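Jorka 校园通讯
2021年1月10日

“睡眠导论”候补名单增至1,092人，Lehner大学表示正在听取排队者的意见

Lehner大学冬季学期选课已经结束，通识课“睡眠导论”的候补名单上目前有1,092名学生。该课程计2学分，名额40个，上课地点在Fekthorpe楼一层西侧教室，上课时间为早上八点。

教务处在发给全校学生的邮件中说，名额偏少是教室条件所限。Fekthorpe楼一层西侧教室的座椅是去年秋天换的，椅背可以后仰，后仰之后每排占用的空间比原来多出一倍。邮件建议候补学生保持耐心，同时不要在课程正式开始之前自行练习，以免影响授课教师对基础水平的判断。

选课系统Losine是上学期末启用的。按照设计，学生登录以后先进入等候页面，页面上有一个转动的圆圈，圆圈下面写着“您的请求对我们很重要”。不少学生反映，圆圈转到一半会停下来，然后朝反方向转。系统维护人员答复说，反方向转动代表学生在队伍中的位置向后移动，这项功能写在使用手册的附录里，手册需要登录Losine才能下载。

记者在选课当晚走访了几栋宿舍楼。一名经济系二年级学生从傍晚开始排队，到熄灯时仍在等候页面上。他说自己本来想选的是计量经济学，看到“睡眠导论”排队的人多，就跟着排了，觉得这么多人不会都判断错误。他的室友成功选上了这门课，但是在确认页面出现之前睡着了，页面超时，名额退回系统。室友随后提出申诉，理由是他当时的行为已经构成对课程内容的实质性掌握，应当直接给予学分。申诉仍在处理中。

课程大纲共一页。考核方式为平时表现占六成，期末考试占四成。平时表现一栏的说明是“学生应全程参与”，对“参与”没有定义。去年选过这门课的几名学生对此理解不同。一部分人认为，全程参与就是全程清醒，记笔记，回答问题。另一部分人全程没有醒过，最后成绩是A-。扣掉的那一点，据成绩单备注，是因为打呼噜时没有举手。

期末考试为闭眼考试。

哲学系对课程归属提出了不同意见。该系在一份书面意见中说，一个人无法在睡着的同时知道自己睡着，这属于认识论问题，课程应当划归哲学系，教室里的座椅也应当一并划归。心理系回应说，座椅是用心理系的经费买的。体育系没有发表意见，不过上周有人看到体育系派人到Fekthorpe楼量了座椅的尺寸。

校方对学生的诉求作出了几项安排。第一项是增设旁听席。旁听席设在教室外的走廊上，学生可以隔着门听课，凭学生证领取颈枕，下课归还。旁听不计学分，但可以在成绩单上注明“曾在附近”。第二项是开设线上班。线上班的学生需要全程打开摄像头，系统检测到学生连续睁眼超过一百秒时会发出提醒。测试当天，提醒音把整个测试班都吵醒了，线上班因此推迟，恢复时间另行通知。

第三项是候补转让。教务处规定，候补名单上的位置可以在学生之间转让，不得收费。规定公布以后，校内论坛上出现了不少赠送候补位置的帖子，附带条件是受赠人需另外购买一支圆珠笔，价格100元。教务处看过这些帖子，认为圆珠笔的定价不属于教务处管理范围，后勤处认为圆珠笔属于教学用品，归教务处管。目前圆珠笔的价格已经降到了60元，主要是因为有人开始赠送位置更靠前的候补，附带的是铅笔。

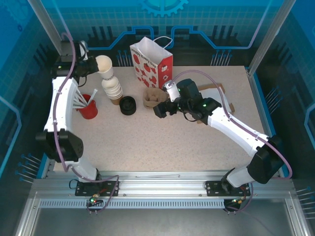
学生会也参与了讨论。学生会上周通过一项动议，要求学校把Fekthorpe楼的上课时间由早上八点改到下午两点。动议的理由写得比较详细，提到早上八点的学生已经具备睡眠条件，不需要再接受指导，而下午两点的学生刚吃过午饭，正是最需要专业引导的时候。动议投票时有一部分人趴在桌上，主持人按照惯例把趴着的人计为赞成。

校方的答复是，下午两点Fekthorpe楼一层西侧教室已经排给了另一门课，课名为“公共演讲与听众管理”。从往年的情况看，那门课的听众与“睡眠导论”的学生状态没有明显差别，校方正在研究两门课能否合并上课，由演讲班负责讲，睡眠班负责听。演讲班的学生对此表示担心，他们说自己的期末成绩取决于听众的反应。睡眠班的学生没有反应。

选课系统方面，Losine将在本周进行一次升级。升级之后，等候页面上的圆圈改为方块，方块不转动，这样就不会再有方向问题。升级期间系统关闭，已经在排队的学生请不要关闭浏览器，也不要打开浏览器。升级完成后，所有候补学生将收到一封确认邮件，需在收到后的一小时内点击链接，否则视为放弃。邮件将在凌晨三点发出。

有学生写信问本刊，凌晨三点发邮件是否合理。教务处的解释是，这个时间经过挑选，能够有效区分真正需要这门课的学生和不需要的学生。凌晨三点还醒着并且能点开链接的，说明睡眠确实有问题，应当优先录取。睡着没有看到邮件的，说明已经达到课程目标，可以把名额让给别人。按照这个办法，候补名单预计会明显缩短。

几名高年级学生提醒大家，去年类似的邮件进了垃圾箱，请提前检查邮箱设置。另外，学校邮箱容量有限，收件箱里如果还留着开学以来的全校通知，新的邮件可能收不进来。清空收件箱的方法见信息中心的全校通知。

与选课有关的其他事项：

“睡眠导论”的教材已经到书店，精装本比较厚，平装本比较软，任课教师两种都接受。不建议购买二手教材，去年回收的教材里有几本封面有口水印，书店按九成新出售。

“高级睡眠专题”本学期不开课，任课教师休学术假，联系时请避开上午、下午和晚上。

需要退课的学生请在本月底前到教务处窗口办理，窗口开放时间为中午十二点至十二点十五分，其间工作人员午休。

对本文内容有更正意见的，请写信至Jorka编辑部信箱。信箱在Fekthorpe楼门厅左手边，钥匙上学期丢了，来信我们会在找到钥匙以后答复。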